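Ticket 422 – Right arm stops over the bin during open day demo (two-arm table, Clurley room) 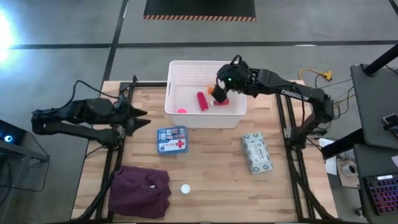 Two-arm table in Clurley, right gripper in the bin, left arm low at the side.

Status: Solved, waiting for confirmation
Opened by: Pei-shan Lau
Site: Cumton
Priority: High until the open day, then normal

We use cookies to remember your login and your ticket filters. By continuing you agree to this. Accept | Manage settings

Description of problem

We prepare the table for the open day in May. The demo is simple: the right arm takes things from the white bin and puts them on the table, and the left arm waits. The visitors from Te Moana will stand on the door side, so the program must run without a person touching the keyboard.

In the rehearsal the right arm went down into the bin, closed the gripper, and then stayed there. It did not go up again. The log on the PC shows this line each time:

wait_left: timeout after 20 s, code 207

After the timeout the whole program stops and I must start it again by hand. In front of guests this will look bad.

What I tried before opening the ticket

- Restarted the program. Same result.
- Restarted the PC and both arms. Same result.
- Ran the right arm alone, with the left arm disabled in the settings. It works without any stop.
- Looked at the cable of the right wrist, because I first suspected it. I moved it by hand with power off and found no damage.

So I think the problem is in how the two arms wait for each other, but I am not sure.

Update 1, 10:40

Flekcombe support answered by phone. They asked if somebody changed the rest position of the left arm. Yes, this was me. In the old position the left arm stood high, and people behind the table could not see well into the bin. I moved it lower and saved the new position. I did not know that another file also keeps this position.

They explained that the right arm waits for a "left clear" signal before it lifts. The signal is only given when the left arm is inside the old rest zone. With my new position it is never inside, so the right arm waits until the timeout.

Update 2, 11:55

I copied the new rest position into the zone file and loaded it again. First run: the right arm lifted, but very slowly. The speed value was 255 before, and the reload had set it back to the default. I typed 255 again and saved.

Second run was good. Third run also good, with the first-aid kit and the patterned box left on the table in front of the bin. I want to keep them there for the demo – the visitors asked for a table with more than one kind of object.

Update 3, 14:15

One more stop, but a different reason. The red cylinder lay against the wall of the bin and the gripper could not go around it. The program gave up correctly and went to the next object, so I do not count this as the same fault. For the open day I will put the cylinder more in the middle before each run.

Still open

1. Please can Flekcombe add a warning when the rest position and the zone file are different? I lost a morning with this.
2. Is 20 s the right timeout for a demo? For guests it feels long. I would prefer a shorter one, but I do not want to change it without your advice.
3. The reload should not reset the speed. If this is expected, please write it in the manual.

I keep a copy of the old zone file on the PC in Clurley, in the same folder, with "before_may" in the name. Please do not delete it until the visit is finished.

Pei-shan Lau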